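Consejos de taller: el carrito autónomo sale a la calle

Un chasis que va bien por el pasillo del taller suele fallar en la acera. Los apuntes de esta página corresponden al carrito de reparto que montamos en el taller compartido de Tuvthorpe, con dos motores con reductora, ruedas de goma y un controlador Skorkel.

Antes de salir

Apriete los prisioneros de los ejes y ponga una gota de fijador de media resistencia. Espere a que cure; nosotros dejamos el carrito quieto hasta el día siguiente.

Sujete la batería con dos cintas, una en cada sentido. Con una sola se desplaza en las cuestas y el carrito tira hacia un lado.

Coloque la seta de parada en la parte trasera, a 90 cm del suelo, sobre un mástil. Más baja obliga a agacharse - y mientras uno se agacha el carrito sigue andando.

Marque los cables de los motores. En febrero los cruzamos dos veces.

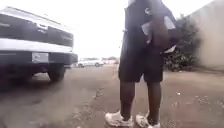
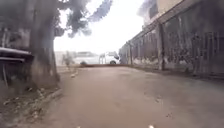

Para ajustar los sensores de distancia conviene empezar con el umbral alto e ir bajándolo. El nuestro quedó en 50 cm; por debajo frenaba tarde. Una pared lisa da una lectura estable, pero una reja de barras verticales como la que bordea el camino pavimentado devuelve valores que saltan de una barra al hueco siguiente. Se arregla tomando la mediana de 7 lecturas. Las raíces que se ensanchan al pie de un tronco quedan bajas, así que añada un sensor delantero cerca del suelo, inclinado hacia abajo.

Ruedas y suelo

En tierra compacta con polvo, baje la aceleración a la mitad. Si la rueda patina, el odómetro cuenta metros que no existen.

Para bordillos bajos use ruedas de 152 mm o más. Las pequeñas que vienen con el kit Pugh sirven para interior.

Limpie los ejes con un pincel seco al volver. El aceite retiene la arenilla.

Ajustes guardados

Anote los valores en una etiqueta pegada bajo la tapa, con la fecha. La nuestra dice: vie 10 abril, umbral 50, mediana 7. Guarde también una copia del programa en una tarjeta aparte, dentro de la caja de herramientas.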